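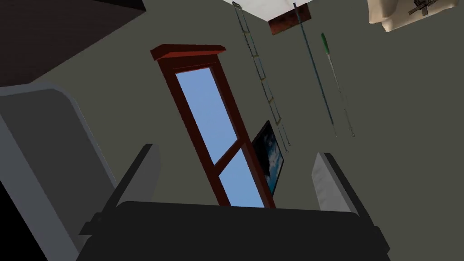 We have had the Plutik for a little over two months now, and I keep getting asked by other shop people whether it's worth the trouble, so I'm finally putting it all in one place. I manage the stockroom at Ollow, where we pack hobby and craft supplies for mail order, and I came to this as a packer with sore wrists and no engineering background whatsoever.

What we bought is the arm, the two-finger gripper and Mathebula, the practice software, where you run a new pick in a simulated room before anyone lets the real arm near the shelves. I was sure we'd skip that part. We didn't, and I'm so glad - Lleucu Pritchard, who has packed here longer than I have, took to it right away and now builds most of our picks herself. She used to do returns all afternoon. These days she spends 3 hours of it at the screen, got a raise for it in January's budget (which we argued for, loudly!), and tells the rest of us off when we rush.

Setup took 8 days, and the manual reads as if it were written for somebody else. Changing the grip width is easy once you find the menu, which is two levels deeper than it should be. Boxes and tubs it handles beautifully. Long skinny stock is another story, and we still pack a lot of that by hand.
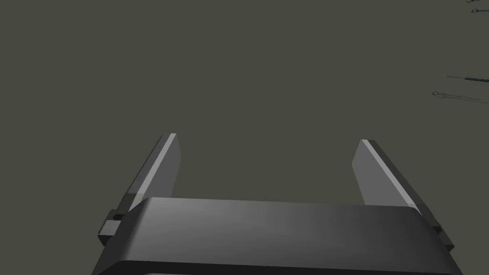 Did anyone lose their job over it?
Nobody was let go, but we didn't replace the seasonal packer who left in the spring, and I'd want any owner to be straight with their crew about that sort of thing before the crate arrives.

The mood on the floor did change. People talk less while the arm is running, partly from the hum and partly from keeping an eye on it, so we moved our coffee break to a time when it's switched off. My wrists are much better. The work is more watching and less lifting, and a couple of folks really don't care for that, so we trade shifts between the arm and the hand-packing bench.

We tried the Flodo before this one and sent it back, mostly over the support line, where I once waited 20 minutes to be told to restart it. Plutik's people pick up the phone. I'd give it four stars out of five, and I'd give the manual one.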